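Telero Community Help > Streaming > Audio drops out during the sung parts of Mass

Status: Solved (by original poster)
Plan: Telero Parish
Submitted by: Grotden parish livestream desk

Hi all, long post coming, sorry in advance. I run the livestream for our parish in Grotden, and for most of September we've had the same problem at the main Mass. The picture is fine, the readings are fine, the homily is fine. Then the choir starts and the sound online just goes. It doesn't crackle first or fade, it drops to nothing, and two or three words into the next spoken prayer it's back like nothing happened!

Our setup: a Darkura mixer in the choir loft, a long cable run down to the sacristy, and the Telero encoder on a shelf next to the vestment closet. The spoken mics (ambo, altar, presider's chair) go into the first bank of channels and the choir and organ mics go into the second. Everything leaves the mixer as one stereo pair. In the church itself the sound is perfect the whole way through, so for the first couple of weeks I didn't even know until the emails came in. And they did come in. We have 287 people on the homebound list and they notice the Gloria going missing, believe me.
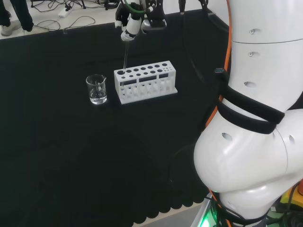 What I tried first, so you don't have to suggest it: restarted the encoder, swapped the cable from the mixer, swapped it again with one borrowed from the Murthy chapel across town, updated the Telero firmware, and lowered the video quality in case we were running out of upload. No change at all. The upload test came back healthy every time I ran it, including during Mass with the whole parish hall on the same Wi-Fi.

Update 1

Support asked for the encoder log from the vigil Mass, so I pulled it. The part I think matters goes like this:

5:04 p.m. audio level normal (entrance procession, organ only)
5:05 p.m. input below threshold, muted
5:09 p.m. input restored
5:11 p.m. input below threshold, muted
5:14 p.m. input restored

Lined up against the order of service, the mutes land on the entrance hymn and the Gloria. The odd bit is the organ prelude coming through okay and then cutting out as soon as the choir joined in. Support wanted to know if somebody was muting the stream by hand during music for copyright reasons. Nope! We have the streaming license and I'm the only one with the login.
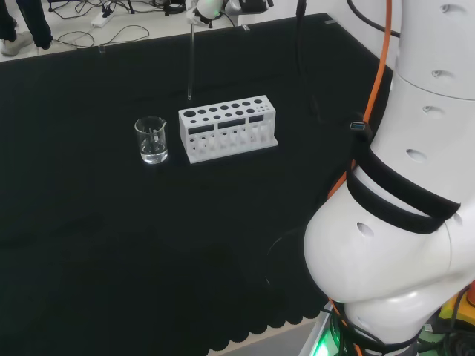 I did a test on a weeknight with the church to myself. I played a recording of a psalm through the ambo mic channel and it streamed beautifully. Same recording through the choir channels, same volume, and it vanished. So that took Telero's music filter off my list, because the encoder clearly doesn't mind music. It minds whatever the Darkura is doing to those channels. I wrote this back on the ticket and got a reply asking for photos of the mixer's rear panel and a list of which plug sits in which socket.

Update 2 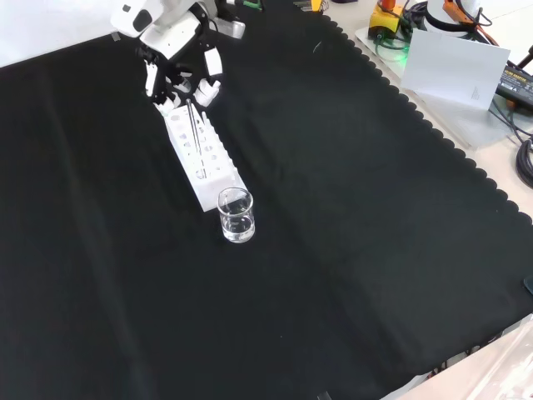 Making the plug list took me most of an evening, partly because whoever wired the loft before me labeled everything in pencil. I ended up unplugging each choir cable and writing down where it came from before putting it back. If you've seen a test tube rack like the long white one there, with the rows of round holes along the top, that's pretty much what I was staring at: a block full of round openings and no hint of what belongs in which. I drew the panel on the back of an old bulletin and numbered it myself. Halfway along I found the choir's left and right mics sharing one adapter, and one of the two leads in it was wired backward.

For anyone who isn't an audio person (I'm not either, I came up through the altar servers), a backward lead flips the sound upside down. On separate speakers you'd hardly know. But our encoder was set to mono to save on data, and in mono the flipped side and the normal side cancel each other out. The choir was erasing itself — and the louder and more together they sang, the less got through. The prelude survived because the organ mic has its own channel, and once the choir mics opened, the mixer's automatic leveling pulled the organ down as well.

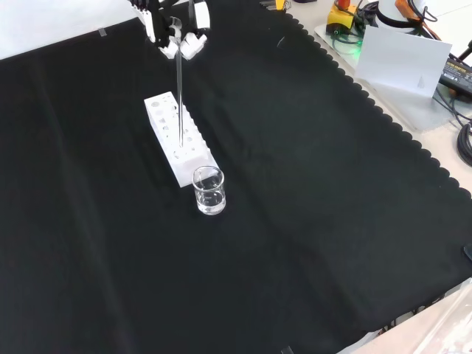
Posted by Grotden parish livestream desk | 9:40 p.m. | 1,305 views | Marked as solution

Okay, closing this one out. Here's what fixed it, in the order I'd do it again:

1. Replaced the bad lead in the choir adapter.
2. Turned off automatic leveling on the Darkura for the second bank.
3. In Telero, went to Input > Channels and changed Mono to Stereo.
4. Ran a full rehearsal with the choir and listened on my phone out in the parking lot.

We've had two weekends on it now and the log shows no mutes at all. The Gloria is back, and so is the cough from the alto section, which I'm told is also being noticed. If your church in the diocese is on the same mixer, check step 3 first, it takes five minutes and you don't have to climb to the loft. I still get a half-second lag between the picture and the bells at the consecration, but I'll open a separate ticket for that.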